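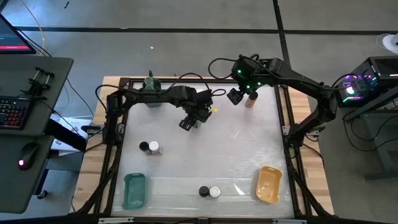
dodgate_shelves
Posted 1/4/19
I'm trying to sort out small jars at home and would like opinions before I buy more trays. I have 82 jars, mostly screws, beads, spices and bits of dried stuff for craft, and they've outgrown the shelf. The lids are either black or white, and at the moment I put one of each together, a black lid next to a white lid, like the two pairs on the sheet. Black means it's been opened, white means it's a refill. Then there are two bins, one dark green and one orange-yellow, and I want to sort everything by bin instead. Green for kitchen, orange for workshop. Does anyone do it this way, or is it better to keep pairs on the shelf and forget bins?

pantryshelf
Bins every time. You lift one thing out, take what you need and put it back. I had pairs on a shelf for years and always knocked over the front one getting to the back one.

Linico_fan
Disagree. Rectangular bins are fine for packets but jars in a bin means you only see lids, and if all your lids are black or white you're reading nothing. You'd have to label the tops. I use the Linico trays, low sides, 60 cm long, and I can see every label from the front.

pantryshelf
So label the tops. It's an evening's work.

Linico_fan
For 82 jars, and again each time the contents change. No thanks.

dodgate_shelves
I hadn't thought about the tops. Some of the jars get swapped round a lot, mainly the beads.

oldbench
What are you doing about bottles and taller things? A brown bottle like that one won't stand up in a shallow tray without tipping when you pull it. I keep mine in a separate crate from Pakitwood, with a divider.

dodgate_shelves
Bottles were going to go at the back of the shelf. There are only a few of them. The green cup is for brushes and stays on the bench.

oldbench
Back of the shelf is where bottles go to be forgotten. Put them at one end.

tidycorner
Keep the plastic sheet down while you sort, whatever you decide. I did mine straight on a wood table and there's still turmeric in the grain.

Linico_fan
Agree with that. The Kołodziej shop sells it off the roll, and they'll cut 100 cm if you ask.

pantryshelf
Or use an old shower curtain.

dodgate_shelves
Thanks all. I think I'll try bins for the workshop jars, with labels on the lids, and low trays for the kitchen – the spices are the ones I need to see. The pairs idea might go. I'll see how it is in October when the shelf comes down for painting.

tidycorner
Measure the shelf first. Mine is 599 mm inside and a 60 cm tray doesn't go in.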